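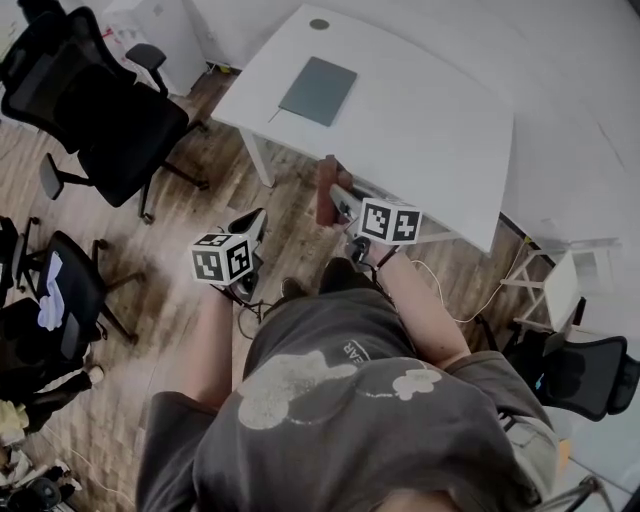
Bassi station upkeep meeting, November
Trarora, Torkolthorpe site, small room next to the station

**Present:** station lead, both operators, hardware tech, data person, purchasing (until item 5, then on the phone in the hallway)

**Apologies:** facilities, who sent a note about chairs. See item 6.

Started 2:10 p.m. The meeting was called for 2:00 and the door was locked.

## 1. Minutes of the last meeting

Accepted with one correction. The previous minutes said the left gripper had been "fixed." The tech asked for this to read "reassembled." Changed.

## 2. Actions carried over

- Spare set of marker cubes: printed. One has its stickers on in the wrong order and has been labeled DO NOT USE in pen. Operators asked why it was kept. The tech said it fits fine. Agreed to throw it out.
- Written startup sheet: exists in draft, see item 4.
- Cable hooks for under the table: ordered, delivered, lost. Purchasing has the delivery slip and would like it known that the slip was signed.
- Move the station to the bigger room: still waiting for the bigger room.

## 3. Condition of the grippers

**Right gripper.** Jaw closes square and holds the test blocks without slipping. The wrist strap was swapped last month for the wider one and both operators prefer it. The thin cable is the weak point again. It runs down to the floor and off to the side, where it gets stepped on by anyone heading for the wall outlet. The connector has been reseated twice. The tech would like to replace the cable with one that has a right-angle plug so the strain comes off the housing. Agreed.

**Left gripper.** Play in the jaw pivot. At the last check the jaw could be wiggled sideways with a fingertip when it was supposed to be shut. The pivot screw had backed out. It was tightened, which made the jaw stiff, then loosened a quarter turn, which brought the play back. The tech has found a position between these two that lasts until somebody uses it.

Options discussed:

- Thread locker on the pivot screw. Cheap, and can be done this week. Use the removable kind, after last time.
- A new bushing from Enell. The old one is worn oval. Purchasing says the quote is in, and the lead time is longer than anyone had hoped.
- Swap in the jaw from the retired gripper. Rejected. It was retired for its jaw.

Decided: thread locker now, bushing on order, fit the bushing when it comes and recalibrate the same day. The lead wanted it recorded that "the same day" means before anybody records anything.

**Marker cubes.** Both cubes are firmly mounted. The white faces are picking up fingerprints and the black squares on the left one have a shine that shows up badly under the ceiling light. The data person has been losing tracking at certain angles and had been blaming the software. After some discussion the software was allowed to share the blame. Cubes to be wiped with a dry cloth at the start of each session. No spray. One operator asked whether glasses wipes count as spray. They do now.

If a cube is taken off for any reason, the gripper needs a new calibration, even when it goes back on "exactly where it was." This was said at the last meeting also, and in two emails.

## 4. Startup sheet

The draft was read aloud, slowly, by the operator who wrote it. As amended:

1. Clear the table of anything that isn't on the task card. Coffee is never on the task card.
2. Wipe the cubes. Look at every face, including the ones pointing away from you.
3. With the power off, work each jaw open and shut five times by hand. Stop if it catches and call the tech.
4. Run the cables behind you or off to the side, never across your lap. Sit down, then check that the chair isn't parked on one.
5. Right wrist strap on before the gripper comes off the stand.
6. Power on. Wait for both status lights to go steady. If the left one blinks, unplug it and count to ten.
7. Jaw check: fully open, fully shut, read both numbers off the screen. Write them in the log. They should match yesterday's.
8. Block check: pick up the reference block, hold it upright near the front edge of the table, set it down, pick it up with the other hand, set it down.
9. Start recording.

Step 6 caused the longest conversation of the afternoon. The data person asked why the left light blinks. The tech said it is a timing problem at power-up and that a firmware update from Enell should cure it. Purchasing asked whether we have the update. We have had it since summer. The tech hasn't installed it because the previous update cured the blinking and also reversed open and shut.

Agreed to try the new one on the bench unit first. Counting to ten stays on the sheet.

An operator proposed adding a step for seat height, as the two of them are different sizes and the head camera sees a lot more lap from one than from the other. The data person was strongly in favor. A strip of tape will go on the chair post, one color per operator. Added as step 4a, to avoid renumbering.

## 5. Log and figures

The data person gave the running totals. Bassi has recorded 1,537 takes since it was set up. Of these, 1,222 passed review the first time. The rest were mostly lost tracking on the left cube, a jaw reading that drifted, or a hand reaching in from outside to move a pen.

Jaw drift was looked at in more detail. On the left gripper the "shut" reading was 446 after the last calibration. It should stay put. It has been creeping up, faster after long sessions, and everyone agreed it fits with the loose pivot. The right gripper has been dull and steady throughout, and was thanked.

Sessions will be capped at 90 minutes until the bushing is in, with a jaw check at the break as well as at the start. The operators did not object to the break. One asked whether the cap could stay after the bushing is in. Deferred.

There was a request that the log be filled in with numbers. Recent entries in the jaw column include "ok," "ok ish," and a check mark with a small face. The face has been interpreted as a pass, but the data person would prefer not to make that call again.

Purchasing left here.

## 6. Room and floor

The facilities note was read out. It asks why a station for one seated person has attracted so many chairs. No one present had brought any of them in. Two will go back to the open office, and whichever chair is being used as a coat rack is to stop being one.

Cables on the floor: the tech would like everything that crosses the walkway under a low-profile cover. There is one in the stockroom, bright yellow, long enough if laid at an angle. The lead asked if it comes in a less exciting color. It does not. The floor there is patterned in browns and grays and a dark cable disappears against it very nicely, as both shins of the station lead can confirm. Yellow approved.

Things left on the floor in the corner: owners to collect them before the end of the week. After that they go in the box, and the box goes where the cable hooks went.

The table itself is fine. One leg was short and has been adjusted. The block no longer walks toward the edge on its own, so the folded paper can come out from under the foot. Please don't drop spare screws down the grommet hole. It doesn't lead anywhere, and the tech is the one who has to crawl under.

## 7. Calibration

The tech explained the new routine, mostly to the operators, who will be doing it when the tech is away.

- Gripper goes in the printed cradle, cube up, jaw shut on the thin gauge.
- Press and hold the side button until the screen asks for the thick gauge.
- Swap gauges without lifting the gripper out of the cradle. If it comes out, start again.
- Save. Power off. Power on. Check the reading survived.

One operator asked how to tell the thin gauge from the thick gauge if they aren't next to each other. They will be marked. The tech believed this was obvious and has now held both, eyes shut, in front of witnesses.

The cradle only fits one way around for the right gripper. For the left it fits both ways, and only one of them is correct. An arrow has been drawn on it. Some debate over whether the arrow shows where the jaw points or where the operator stands. It shows the jaw. The word JAW is to be written next to it.

## 8. Any other business

- The bench unit is not a spare. It has been borrowed for parts often enough that it is currently missing its trigger, its strap, and most of its credibility. The tech will put together a proper spares list for purchasing: triggers, straps, cables, pivot screws.
- Request for a second reference block, as the present one has rounded corners from use. Approved. The old one is to be marked so they don't get mixed up.
- An operator reported that the right trigger squeaks. The tech asked for it to be left alone until it can be looked at, and for no one to put anything on it. The tech repeated the second part while looking at the operator with the hand cream.

## Actions

| What | Who | When |
|---|---|---|
| Thread locker on left pivot, recalibrate | Tech | This week |
| Order bushing from Enell | Purchasing | Today |
| Right-angle cable for right gripper | Tech, Purchasing | This month |
| Firmware on bench unit only | Tech | Once it has a trigger |
| Startup sheet, printed and taped up | Operators | This week |
| Tape on chair post | Operators | Next session |
| Yellow cable cover | Tech | This week |
| Mark gauges and cradle | Tech | Before going on leave |
| Numbers in the log | Operators | Now |
| Spares list | Tech | Next meeting |
| Find cable hooks | Everyone | Open |

Next meeting when the bushing arrives, or in a month if it hasn't. Closed 3:25 p.m.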